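Edit notebook, August, late afternoon

Picking this up where I left off before lunch. Episode 2 of the river series is still too long and I still can't decide what to lose. Selina Strebel watched the assembly this morning and her one note was that the ferry captain shows up twice and says the same thing both times. She's right, annoyingly. I pulled the second bit and the whole middle suddenly moves – should have seen that last week.

Still missing: any decent night sound from Skikov. The crew recorded the frogs but there's a generator running under all of it, and the cleanup I tried makes them sound like they're in a bathtub. I asked Baumgartner if he has anything from his own trip up there. He thinks he might, on a drive at his sister's place. Not holding my breath.

Narration. We're on version 5 of the opening now and I like version 3 better. Version 5 says "crossroads" in the first line and then again before the titles, and I'd like to never hear the word again! I read both out loud in the booth, timed them, and 3 also comes in shorter. Will push for it on the call.

Sukurell wants the episodes as one folder per language, with the subtitles kept separate. Fine, but the spec they sent over still has last season's loudness numbers in it, so whoever does the export, please ask me for the new sheet first. It's pinned in the channel too.
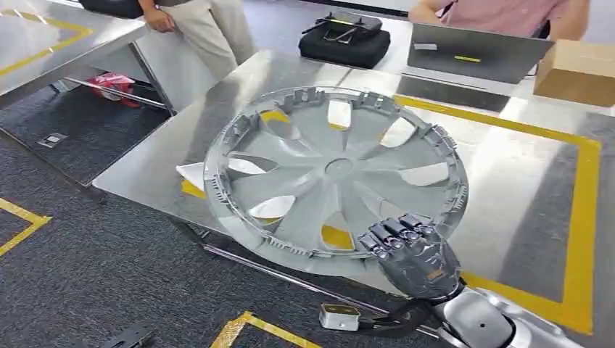
The other thing eating my day is the stills. We have 2000 of them from the Zurkero leg, barely labeled, and the web page needs 5. I got through the market and the boat yard and then my eyes gave up. If anyone feels like doing the mountain folders, go ahead, just use the star rating and leave the color tags alone (the colors are for rights, and I've already mixed them up once).

Also swapped the music under the rope bridge for the slower cue. Much better, though the ending bumps into the interview, so it needs a fade or a trim of 3 seconds. Trying the trim first.

Tomorrow: captions for the fishing village, call with Selina at 10, chase Baumgartner about the frogs.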